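2020-07-28

Up before six because of the heat. Opened both kitchen windows and the back door and got the watering done while the yard was still in shade. The hose has a new split near the tap end. I wrapped it with tape and it held well enough to finish the beans and the squash bed, but I will need to cut that end off and put a new fitting on it. There is one in the coffee can in the shed, unless I used it on the barrel.

Worked on the translation from seven until eleven. I am on the chapter where the family sells the boat, and the old man's speech is giving me trouble. Snædís Grímsdóttir sent back her notes on the last section overnight, and most of them are small. She thinks I have made the aunt too polite. I read it over twice and she is right, so I changed nine or ten of the aunt's lines and left one alone because I like it. Snædís can argue with me about it later. The contract says the full draft goes in by January, and if I keep to the mornings I can make that. Afternoons I am no good for it.

The mail came early. A bill from Zakaria for the furnace service, $309, more than last year. I went looking for last year's bill to compare and found it in the wrong folder, and then spent most of an hour putting that drawer in order, which I had not planned on. Threw out a stack of paper. Found the warranty for the old dishwasher, the one we gave away, and a birthday card to Dad that I must have bought and never mailed. I put the card back in the drawer.

Lunch was the rest of the rice with an egg on top.

Philomena Addo called at one. She is back at the clinic three days a week now and says they have moved the chairs so far apart in the waiting room that people have to shout their names across to the desk. Her mother is doing better and is walking to the corner and back. We talked over the garden plans. She has given up on tomatoes this year and is putting everything into the vines along her fence, and she wants me to save her some straw in the fall. I said I would. She also wants her big pot back. I had forgotten it was hers.

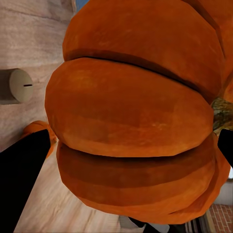

After the call I lay down on the floor of the front room with the fan on and read. I am 51 pages into the railroad book that Iddrisu Kpodo lent me and I can't say I like it yet. He told me to get past the surveyors. There are a great many surveyors. I will give it another couple of evenings, since he will ask.

At four I walked to Pondden for bread, lamp oil and stamps. They let in only a few at a time and the line went past the shoe repair. Everyone had a mask on except one man who held a handkerchief to his face and kept taking it away to talk. They were out of the dark bread again, so I got the white. No lamp oil either. The girl at the register thought there might be some on the truck tomorrow, but she didn't sound sure. Stamps I got.

Came home by the river path, which is longer but has trees. The water is very low. You can see the old footings from the mill bridge, and two boys were out on them fishing, or at least holding rods. I met Lindsay Tautahi with the dog by the steps and we stood on either side of the path and talked for a while. Lindsay's hours have been cut again at Tullska and there is talk of closing the night shift for good. Nothing in writing yet. I said to ask for it in writing. The dog has a shaved patch on its leg where they took a lump off, nothing serious.

Supper was beans from the garden, the white bread, and some of the cheese. I ate on the back step. The mosquitoes came out a little after eight and I went in.

Mohammed-Awal Korletey wrote this evening to ask if I am still keeping the accounts for the choir, seeing that there is no choir. I am. There is $1,936 in it and the hall has not asked for rent since spring. He would like to send something to the pianist, who has lost nearly all his students. I think that's a good idea and I wrote back to say so, but I want the others asked first. I will send a note around in the morning with the balance on it.

I also called my sister and got no answer. Tried again at nine and she picked up. They are all well, the baby has a tooth, and the car passed its inspection. She asked if I was sleeping. Better this week, I told her – most nights I get to five.

Still 80 in the bedroom. I moved the fan in there and will leave the window open, and hope the neighbors keep their radio down.

To do tomorrow: hose, stamps on the letters, choir note, Philomena's pot. Pay Zakaria.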